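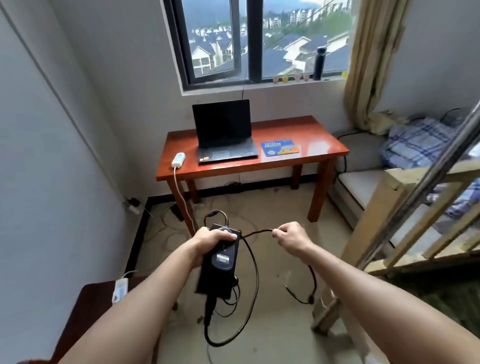

Sorting out the power brick before a work session.

Print this page
E-mail this to a friend

Review: Rieger bench supply brick, one term in a student robot club
22 January 2019

Quick one, I have a build night to get to.

Our club (dorm based, we build a line follower and a small sorting arm for the Odent student contest) went through a pile of cheap power supplies last year. This time we put club money into the Rieger. Black brick, barrel plug, cable long enough to reach from the wall to wherever the robot ended up. Paid 28 dollars. We bought 2.

What it gets used for: running the controller board and the motors while we test code, so we are not draining batteries every time someone changes one line. That's most of what we do. Change a line, run the arm, watch it miss the block, change it back.

The good. Steady. The old supplies sagged when both motors started at once and the board would reset halfway through a run, which cost us whole evenings because we kept blaming the code. Hasn't happened with the Rieger. I logged 633 test runs on the arm over the term and not one reset I could pin on power. Gets warm, never worrying. Plug fits snug, you have to mean it when you pull it out.

The bad. The cord. Stiff, and it remembers every bend you ever put in it. Mix it with a laptop charger and a couple of USB leads and you spend the first ten minutes of a session following a wire with your fingers to see which one it is. We put colored tape on both ends, helps a lot. Should of done it in week one.

Also it's heavy for its size. Hang it off a table by its own cord and it will pull the board with it. Ask me how I know. Put it on the floor, or strap it to something.

No on/off switch either. For a robot that sometimes decides to swing its arm at your coffee I want a switch. We plug it into a power strip and use the one on the strip, fine, but then the soldering iron goes off too.

Compared to the Kalach: a team we scrimmage against swears by that one. Borrowed it for a weekend. Softer cable, has a switch, costs more, and the fan noise drove me nuts in a small room. If you have a real lab you wont notice. If you work on a dorm desk with somebody asleep in the next bunk, you will.

Would I buy it again, yes. For a class set I'd maybe look at the Hesotia multi-outlet box instead, one unit for the whole table, but that runs 200 and our budget is mostly pizza money.

Tips if you get one:
Label it. Both ends.
Check polarity before the first plug-in, our spare board came wired the other way round.
Don't coil it tight for storage, big loose loops.
Carry a spare fuse for your board anyway.

4 out of 5. Loses one for the cord.

Print this page
E-mail this to a friend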